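Home | Ask | Topics | Travel & Moving | Sign in

Print this page | E-mail to a friend

Mailing snacks to my sister overseas, what's the cheapest way?

My sister moved away for work in February and she misses the stuff we grew up eating. I want to send her a box of little sealed snacks, the kind from the import grocery. I went to the Sodgate counter and they wanted $45 for a box that barely weighed 3 pounds! Is that normal?? I'd love to send something every couple of months but not at that price. Also, do I need to list every single thing on the customs form or can I just write "food"? 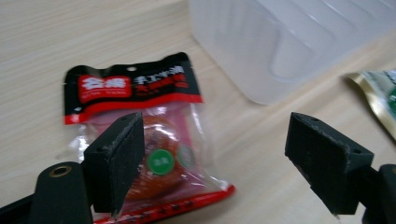

Answers

cluvixfan
$45 sounds like the express rate to me, they always quote that one first. Ask for economy. My last box to my son was $18 and it got there in 3 weeks, which is fine for anything sealed. And don't just write "food," mine came back once because of that (I was so mad). Put what each thing is, how many and what it cost you.

daza_mom
just use Daza lol

packratpat
I send boxes like this all the time, so a few things I learned the hard way. Get the smallest box you can stand, because Sodgate charges by size as well as weight and you end up paying to mail air. Small flat packages are your best friend here.

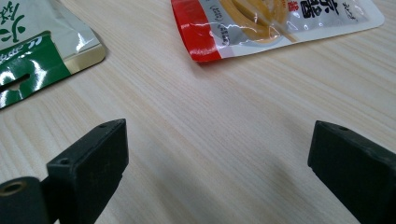
I line the box with a dish towel or a pair of socks, then lay everything flat and fill the gaps with tea bags. No chocolate in summer, ever. Check the import list for her country before you shop too, meat is the big one and that includes jerky and some of the flavored noodles. I buy my labels online through Clornico and it saves me a couple bucks over the counter, plus the customs form prints with it. Take a picture of the receipt before you tape up the box, I forgot once and had to guess at all the prices!

Print this page | E-mail to a friend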